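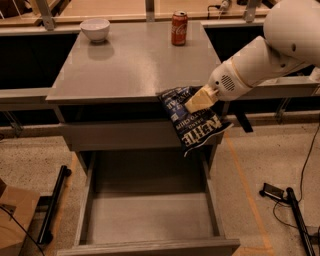 Drawer (furniture)

A drawer is an open box that slides in and out of a piece of furniture. It is used in desks, cabinets and kitchens. A drawer normally has a front, two sides, a back and a bottom panel.

Older drawers run on strips of wood, and many owners rub the strips with wax so that they move easily. Modern ones use metal slides, fixed to the sides or under the bottom. A full-extension slide lets the whole box come out of the cabinet -- a partial one keeps the back part inside. 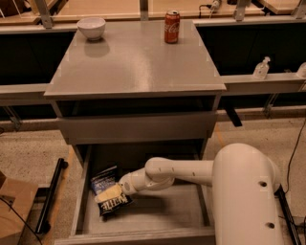

A cabinet with its lower drawer open.

The front can be inset, so it lies level with the cabinet, or overlay, so it covers the edges. In an inset drawer the gap must be even on all sides,

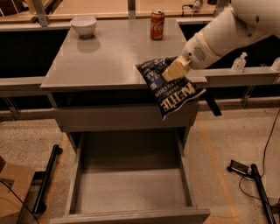

and for this reason it takes more time to fit. Corners of good quality are often joined with dovetails. Cheaper boxes are stapled or glued.

See also: Chest of drawers, Cabinetry, Dovetail joint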